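Cahier d'atelier, décembre, 14 h

Tâche Trurketti : pliage d'un tissu, démonstration à la pince tenue en main. Objectif de la série : 60 prises exploitables. Obtenues : 29. Trois rejetées pour perte de suivi pendant la rotation du poignet.

Tissu bleu clair sur nappe pâle, contraste suffisant pour la segmentation. Départ froissé à chaque prise, position non imposée.
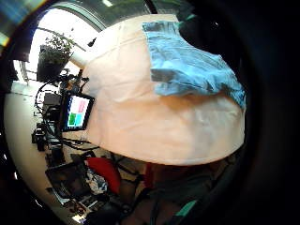
Hermine Gasser objecte que le départ libre disperse trop les trajectoires et qu'il vaudrait mieux fixer un coin du tissu pour la première moitié de la série. À tester sur un lot séparé.

Vitesse de fermeture à réduire, le bord échappe aux doigts. Tampon porté à 2000 échantillons. Reste à faire : recaler l'horloge, relancer l'export vers Menon.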